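We've been doing our weekly shop at the Adanard in Wilton since it opened, and I'm a fan! It's a bit of a drive from our side of town, but the produce is so much better than I expected (the peaches, oh my), and the deli counter never skimps. 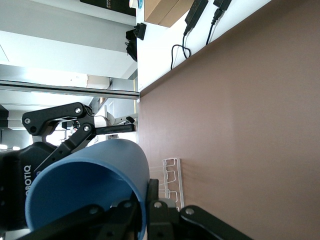
A blue cup, tipped on its side.

Prices run a little high on meat and cheese, so I still stop at Nulletti for those. Parking is tight before lunch. Only 2 registers were open on my last visit and the line went back to the bread aisle. Four stars from me, and I'd go back just for the rye.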